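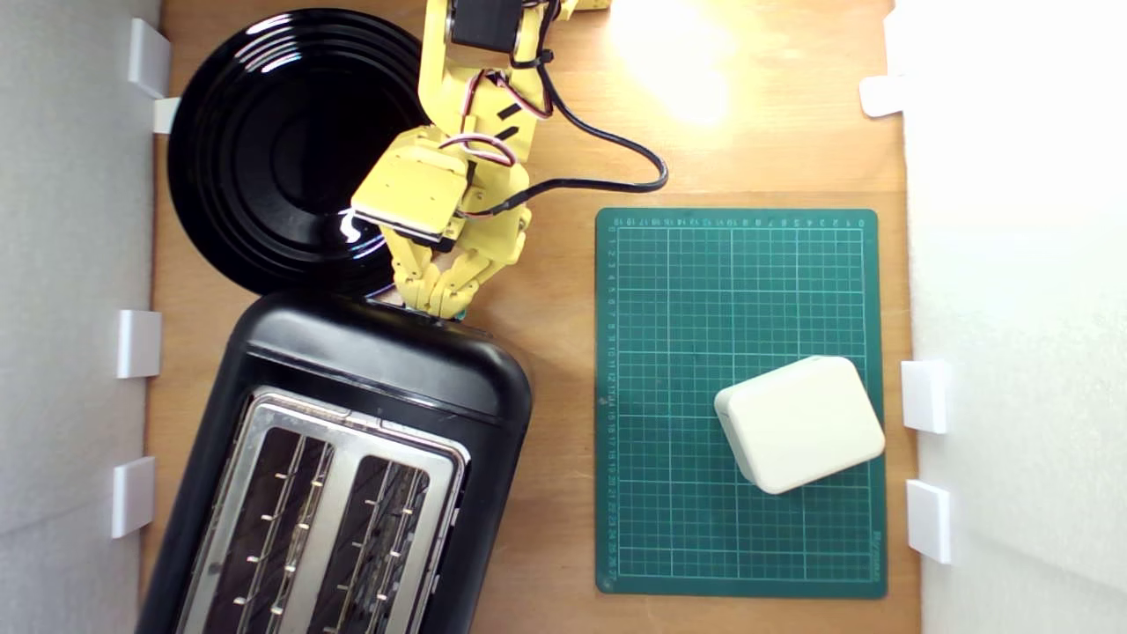
Week 3 – Pruning and cuttings for container plants

Hi everyone, a few notes to go with what we covered in class. I talked fast at the end, so the cuttings part is a bit fuller than what I put on the board.

We started with coleus and geraniums. Both want to be pinched early, when the stems have three or four sets of leaves. Take the tip off just above a pair of leaves and you'll get two new shoots where you had one. I know it hurts to pinch a plant you paid for! Do it anyway, and do it again a few weeks later.

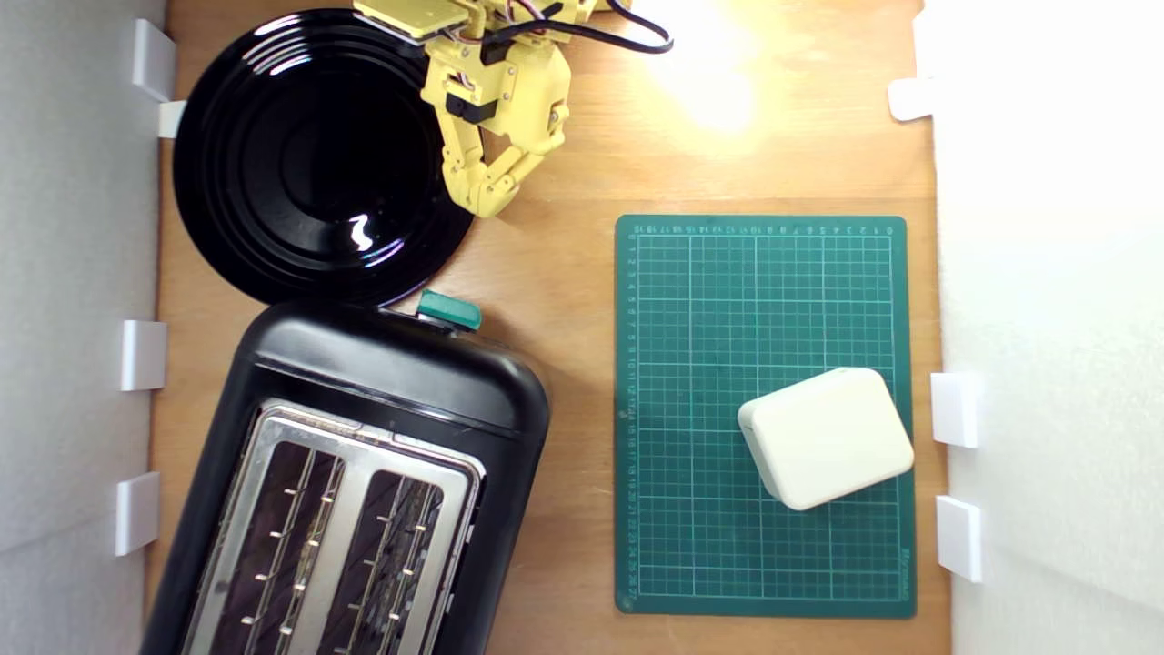 Fuchsias are slower. Mine get cut back by a third at the end of winter, and I leave them alone once the flower buds show. Sipho Molefe asked about cutting back hard in August – I wouldn't, unless the plant is really a mess (woody at the bottom, bare in the middle), and then keep it out of the hot afternoon sun while it recovers.

For cuttings, pick a stem with no flowers on it, three to four inches long. Cut just below a leaf joint and strip the lower leaves. I use half perlite and half potting mix, damp all the way through. Keep it near 70 degrees and out of direct sun. Coleus can root in 21 days or less, geraniums often take 30, and fuchsias vary a lot.
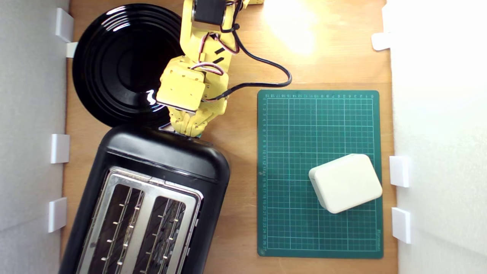
Geranium cuttings rot easily, so let the cut end dry for a few hours first and skip the plastic bag. Coleus and fuchsia like the bag – just open it every day or so for some air.

For next week, please bring clean pruners and one plant you don't mind cutting. Read the handout on whitefly and mealybugs too.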